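Small workshop lets hold up as larger units wait for tenants

Ama Ackah has run the industrial lettings desk at Drenano for long enough to distrust a single quarter's figures. The firm manages light industrial and trade counter space on the eastern side of the city, and its latest list, issued on 24th April, shows 49 units under 2,000 sq. ft. let or under offer. Larger buildings have moved more slowly.

"The small end is close to full and has been for a while," she says. "What has changed is the length of commitment. Tenants who wanted a rolling licence two years ago are now asking for three or five years with a break."

She puts this down to fit-out costs. An occupier who has paid for three-phase power, extraction or a mezzanine wants time to recover the money, and a licence that can be ended at short notice does not give it. Landlords have been willing to agree, provided the break clause is conditional on the rent being paid up to date and the unit handed back empty.

Rents on the Asamoah estate, which Drenano manages for a private owner, were reviewed in March. Ackah will not give the passing rents of individual tenants but says the review was settled without going to a third party. Service charge caused more discussion than rent. The estate road is due for resurfacing, and the cost will be spread across two service charge years.

Ayuba Atinga, a building surveyor who carries out condition inspections for the firm, says roofs remain the main item in negotiations. Many of the units have profiled sheet roofs near the end of their life, and incoming tenants are reluctant to take on a full repairing lease without a limit.

"A schedule of condition is the usual answer," he says. "It has to be attached to the lease, dated and agreed by both sides. I still see leases that refer to a schedule nobody can produce."

Electrical capacity comes second. Atinga advises occupiers to get the available supply confirmed in writing before heads of terms are signed – an upgrade can take longer than the legal work. At Rulitz Court, a terrace of small workshops finished last year, each unit was given its own metered supply from the start, and all but two are occupied.

Demand there has come largely from repair, assembly and light engineering firms. These occupiers need bench space, a level floor and parking for a van. Few of them ask for dock loading or much eaves height. 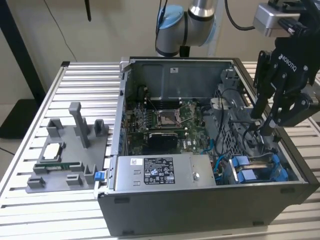 Larger units

Above 20,000 sq. ft. the position is different. The former Pindato distribution building has been on the market since last autumn, and the owner is now considering a split into four. Ackah supports the idea, though she points out that separate entrances, fire compartmentation and metering all have to be paid for before any rent is received.

"On paper the rent per square foot goes up when you divide," she says. "You then have to take off the works, the void period and the extra management. Sometimes the margin is thin."

She expects a decision on the planning application before the summer. Until then the building is being offered as a whole, with rent-free periods open to negotiation.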